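Vier Tage, und was ich mit dem fünften mache

Seit November arbeite ich nur noch vier Tage die Woche, und weil ihr in den Kommentaren mehrfach gefragt habt, wie das denn so ist (und weil zwei von euch offenbar gerade selbst überlegen), kommt jetzt endlich der lange Text dazu. Tee holen, bitte.

Angefangen hat es mit einem Urlaub, aus dem ich zurückkam und 2.566 ungelesene Mails im Postfach hatte. Ich weiß die Zahl noch so genau, weil ich sie damals abfotografiert und meiner Schwester geschickt habe, mit sehr vielen Ausrufezeichen. Sie schrieb zurück: »Löschen und gucken, wer sich beschwert.« Das habe ich mich natürlich nicht getraut. Ich habe mich drei Tage lang durchgewühlt, und am dritten Abend saß ich auf der Bettkante, einen Schuh noch an, und habe eine Dreiviertelstunde die Heizung angeschaut. Kein Drama, keine Tränen. Ich hatte bloß überhaupt keine Lust, den zweiten Schuh auszuziehen.

Für alle, die neu hier sind: Ich bin bei Pumex in der Auftragsabwicklung, seit elf Jahren inzwischen. Bestellungen rein, Termine raus, Telefonate dazwischen, und am Monatsende die Abrechnung, bei der grundsätzlich eine Spalte nicht stimmt. Ich mag das meistens. Ich mag auch meine Leute dort. Aber ich hatte irgendwann das Gefühl, dass ich mich in einer Woche genau einmal um mich selbst drehe und dann geht es von vorne los, Zahn für Zahn.

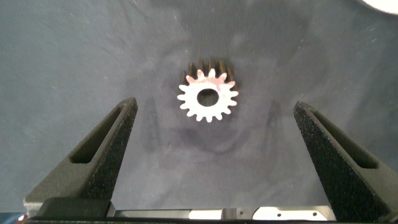 Ein Zahnrad auf dunkelgrauem Stoff. So ungefähr habe ich mich gefühlt.

Das Gespräch mit dem Chef hatte ich mir fürchterlich vorgestellt. Ich hatte mir sogar Karteikarten geschrieben! Auf der ersten stand »ruhig atmen«, auf der zweiten meine drei besten Argumente, auf der dritten die Antwort auf die Frage, ob ich unzufrieden sei. Die Frage kam dann auch, aber ganz anders, als ich dachte. Er wollte wissen, ob ich lieber den Anfang oder das Ende der Woche frei hätte, und ob ich unzufrieden wäre, wenn es die Mitte würde. Da saß ich mit meinen Karten. Die Mitte! Auf die Mitte war ich nicht vorbereitet, und ich habe einfach ja gesagt.

Im Nachhinein war das die beste Entscheidung, und ich kann sie nicht mal für mich verbuchen. Ich hatte immer vom langen Wochenende geträumt, so wie alle. Aber mit dem freien Tag mittendrin arbeite ich nie länger als zwei Tage am Stück, und das merke ich abends enorm. Es gibt keinen Berg mehr, es gibt nur noch zwei Hügelchen mit einer Wiese dazwischen. Der Nachteil ist, dass man nicht wegfahren kann. Also man kann schon, aber mit wenig Freude, am nächsten Morgen klingelt ja wieder der Wecker.

Jetzt zum Geld, denn danach fragen alle, nur traut sich kaum jemand, es laut zu tun. Ich bekomme brutto ein Fünftel weniger, logisch. Netto fühlt es sich nicht ganz so schlimm an, weil auch weniger abgezogen wird, aber weh tut es trotzdem. Bevor ich unterschrieben habe, habe ich vier Monate lang so getan, als wäre das Geld schon weg, und den Unterschied gleich am Monatsanfang auf ein zweites Konto geschoben. Das kann ich wirklich empfehlen, wenn ihr unsicher seid. Erstens seht ihr, ob es reicht. Und hinterher liegt da auch noch etwas! Mit dem, was vorher schon drauf war, sind bei mir mehr als 4.000 Euro zusammengekommen, und die rühre ich nicht an, solange die Waschmaschine durchhält. (Sie macht beim Schleudern inzwischen ein Geräusch wie ein Güterzug. Wir reden nicht darüber.)

Gespart habe ich vor allem bei Sachen, die ich gar nicht vermisse. Das Streaming, von dem ich eh nur eine Serie gesehen habe. Das Mittagessen beim Moldovan, das zwar sehr gut ist – die Teigtaschen mit Kürbis, ein Gedicht –, aber eben vier- oder fünfmal die Woche ins Geld ging. Jetzt gehe ich einmal hin und freue mich den ganzen Vormittag. Und das Fitnessstudio, über das ich an dieser Stelle den Mantel des Schweigens breite. Zusammen waren das ungefähr 200 Euro im Monat, und ich habe zweimal nachgerechnet, weil ich es nicht glauben wollte.

Komplizierter war die Arbeit selbst. Vier Tage klingt ja erst einmal so, als würde ein Fünftel der Arbeit verschwinden. Haha. In den ersten Wochen habe ich einfach versucht, alles wie vorher zu machen, nur schneller, und war abends genauso platt. Geändert hat das Dimas Khoo, mit dem ich mir seitdem einen Teil der Kunden teile. Dimas ist jemand, der Dinge aufschreibt. Ich bin jemand, der Dinge im Kopf hat und dann krank wird. Wir haben uns an einem Nachmittag zusammengesetzt und für jeden Kunden notiert, was man wissen muss, wenn man keine Ahnung hat: wer am Telefon nett ist, wer nur Mails liest, wer immer im letzten Moment die Lieferadresse ändert. Das hätten wir schon vor Jahren machen sollen, es war beinahe peinlich, wie viel davon nur in meinem Schädel wohnte.

Eine gewisse Kränkung war allerdings auch dabei, das muss ich zugeben. Am ersten freien Tag habe ich gegen elf auf mein Handy geguckt, ob jemand etwas von mir will. Um eins auch. Um halb vier ebenfalls. Nichts! Der Laden lief. Ich hatte mir das ja gewünscht, und trotzdem habe ich ein bisschen geschmollt und zum Trost einen halben Marmorkuchen gegessen.

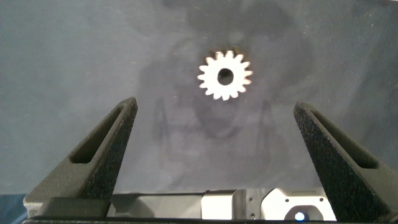 Noch ein Rädchen, sehr hell, mit einem Hauch Kupfer am oberen Rand.

Was macht man nun mit so einem Tag? Ich hatte Listen. Oh, hatte ich Listen. Keller ausräumen, Italienisch auffrischen, endlich die Fotos von meiner Oma sortieren, Steuer (immer Steuer), einmal die Woche schwimmen. Ich hatte mir sogar Clokis heruntergeladen, das ist so ein Programm, in dem man seine Stunden einträgt und abends einen bunten Kreis bekommt. Nach zwei Wochen hatte ich einen sehr bunten Kreis und sehr schlechte Laune. Ich hatte mir den freien Tag als Arbeitstag eingerichtet, nur ohne Gehalt und ohne Dimas.

Dann kam die Erkältung im Dezember, und ich lag an meinem freien Tag einfach auf dem Sofa und habe einen ganzen Roman gelesen. Von vorne bis hinten, mit Schal und Zwieback. Ich glaube, das hatte ich zuletzt mit siebzehn gemacht. Danach habe ich Clokis gelöscht und die Listen in die Schublade mit den Batterien gelegt, aus der erfahrungsgemäß nichts wieder herauskommt.

Seitdem sieht der Tag meistens so aus: Ich schlafe bis acht. Das klingt nicht spektakulär, aber sonst bin ich um zehn vor sechs wach. Dann gibt es Frühstück mit Radio, und zwar im Sitzen. Danach fahre ich oft nach Tivel raus, das sind zwanzig Minuten mit der Bahn, und laufe am Kanal entlang bis zur Schleuse und wieder zurück. Vormittags sind da nur Hunde mit ihren Menschen und ein älterer Herr, der die Enten beschimpft. Wir grüßen uns mittlerweile.

Nachmittags mache ich dann eine Sache. Wirklich nur eine, das ist meine einzige Regel. Letztes Mal habe ich die Knöpfe an meinen Wintermantel genäht, die seit zwei Wintern in der Manteltasche mitgefahren sind. Das Mal davor habe ich meine Tante angerufen und wir haben so lange geredet, dass mein Ohr heiß wurde. Der Keller ist immer noch voll. Es gibt dort unten eine Kiste, auf der »Kabel, wichtig« steht, und ich habe Respekt vor ihr.

Seltsam fand ich am Anfang die Stille in der Wohnung. Unter der Woche um elf ist das Haus ein völlig anderes als am Wochenende. Man hört die Post im Flur, man hört, dass oben jemand Klavier übt (immer dieselben acht Takte, es wird langsam!), und das Licht in der Küche kommt aus einer Richtung, die ich nach sieben Jahren Miete noch nicht kannte. Ich habe deswegen den Tisch umgestellt. Jetzt steht er quer im Raum und man stößt sich die Hüfte, aber man sitzt in der Sonne.

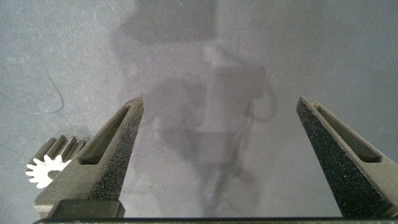
Zwei Greiferfinger und dazwischen viel Platz.

Ein paar Sachen, die ich heute anders machen würde, falls ihr gerade am Überlegen seid. Ich würde die Abwesenheitsnotiz vom ersten Tag an einschalten, mit Namen der Vertretung und ohne Entschuldigung. Ich hatte anfangs »leider« drinstehen, und wieso eigentlich leider? Ich würde mir außerdem vorher ausrechnen lassen, was mit dem Urlaub passiert, denn der schrumpft mit, und das hatte ich schlicht vergessen. Fragt auch nach der Rente. Die Auskunft war bei mir nicht schön, aber weniger schlimm als das, was ich mir nachts um drei zusammengerechnet hatte. Und lasst euch schriftlich geben, ob und wie ihr wieder aufstocken könnt. Bei mir steht das nach einem Jahr noch einmal zur Debatte, und ich bin froh, dass es auf Papier steht und nicht bloß zwischen Tür und Angel gesagt wurde.

Freunde von mir reagieren übrigens sehr verschieden. Die einen sagen sofort »toll« und wollen alles wissen, die anderen fragen, ob etwas passiert ist. Meine Mutter hat gefragt, ob ich krank bin, und zwar in den ersten drei Wochen bei jedem Telefonat. Inzwischen ruft sie mich an meinem freien Tag um neun an, weil sie weiß, dass ich da bin. Das war so nicht gedacht, aber ich gehe trotzdem ran.

Mir ist schon klar, dass das nicht für alle geht. Ich habe keine Kinder, eine günstige Wohnung und einen Arbeitgeber, der mit sich reden lässt, und wenn eins davon anders wäre, säße ich vermutlich noch mit meinen Karteikarten da. Schreibt gerne in die Kommentare, wie es bei euch läuft, auch und gerade, wenn es schiefgegangen ist! Ich antworte allen, es kann nur ein paar Tage dauern. Und das Rezept für den Marmorkuchen, nach dem im letzten Beitrag gefragt wurde, tippe ich nächste Woche ab, versprochen. Ich muss nur erst den Zettel finden, der liegt vermutlich bei den Batterien.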